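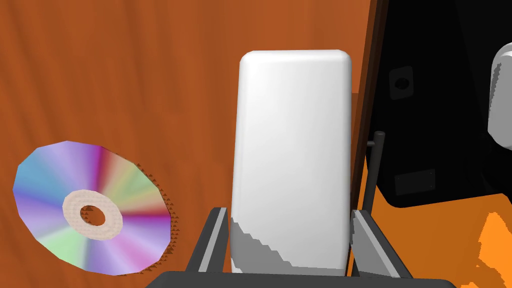

Search Search this site Enter product or keyword

Cerkance Two-Arm Bench Cell

June 2022
By Jollau Product Information Office

The Cerkance is a two-arm bench cell for workplaces where small goods are sorted, set out and put away by hand. It is supplied by Jollau with a planning package, so that a customer can try out the whole job in simulation before any equipment is delivered.

Handling

Each arm carries a parallel gripper with two fingers. The fingers close on a part from both sides and can hold a narrow block upright. Flat items such as discs are set up as a separate task, as they call for a different approach angle. The standard library holds 127 part profiles, and customers may add their own.

What changes for staff

Repeated picking moves to the cell. Bench staff take on setup, checking and the handling of exceptions – work that most sites now give to a supervisor. Jollau asks that the people who do the job today be present when the simulated bench is reviewed. They know which items tip over and how far a person has to reach.

At Lukoševičius, a repair and returns firm, 67 employees completed the two-day operator course. No posts were closed. Shift patterns were redrawn in September, and the late shift now begins with a joint review of parts the cell has set aside. Some staff asked to keep a manual bench, and one was retained.

Planning package

The package includes:

– a model of the bench and nearby fixtures, windows included
– part profiles for the first task
– reach and clearance checks for both arms, with grippers open and raised
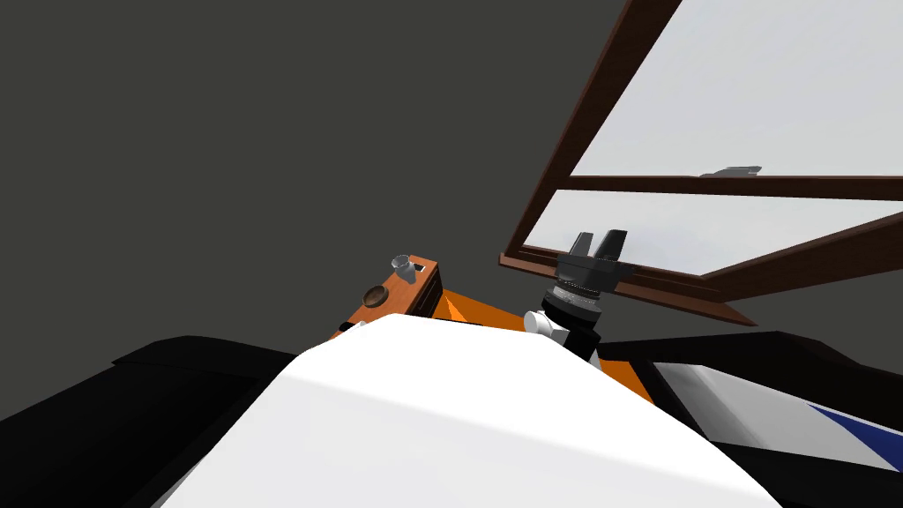
Ordering

Part number 2962 covers the cell, 2 grippers and the planning package. The Musix scheduling module is ordered separately. Site visits are arranged through the Jollau sales desk.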